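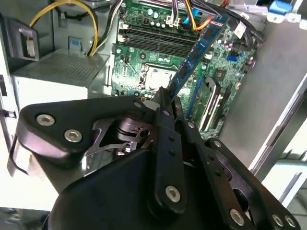
Blue memory module above the green board, black slots empty behind it.

Wednesday, October 20, 2021
By Chinyere Nwachukwu

Every few months somebody tells me the old desktop tower is worth saving. Put in more memory, they say, and it will run like new. I have heard this from the Flesta repair counter, from my brother-in-law and from a Dolan flyer that came through the letterbox in May promising a "second life" for up to 12 years. I remain to be convinced, but you can make up your own mind.

A word on the memory first. It is the cheapest part of the whole exercise and the one people get most excited about. A stick is a long flat board with a row of black chips along it, and it goes into one of the long slots with latches at the ends. Fine. What the flyers leave out is that the stick has to match the board, and the board has to recognise it, and you won't learn either of those things from the colour. Grorkov sells what it calls a universal upgrade kit. I asked the shop which boards it had been tried in and got a shrug and a brochure.

Then there is the price. One reader sent me her quote from Alau: $1,829 for memory, a new drive, labour and a "system health favour", whatever that may be. I rang to check it wasn't a typo. It wasn't. She had budgeted $1,000, and that was for a whole computer.

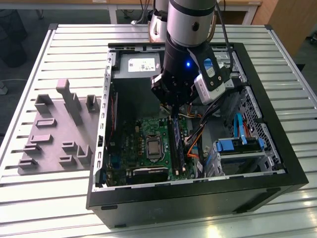

Age is my real quarrel with these upgrades. The memory might be new, but everything it plugs into has been sitting in the same box for years, and the seller rarely mentions the rest. With the side panel off and the tower lying down, you can at least see how much "the rest" amounts to. There's a grey power supply at the far end, a processor in its silver socket, a black expansion card near the front edge of the case, and a bundle of orange, yellow, black and red wires running across the middle. A stick of memory does nothing for any of it. Ask what happens if the power supply goes a month after you've paid, and get the answer in writing.

I'll grant the other side one point. Opening a tower is no great mystery, and a memory swap is a fair first job for anyone curious enough to try. If the part is second-hand and costs you the price of lunch, go ahead. I just wouldn't hand over a deposit for it.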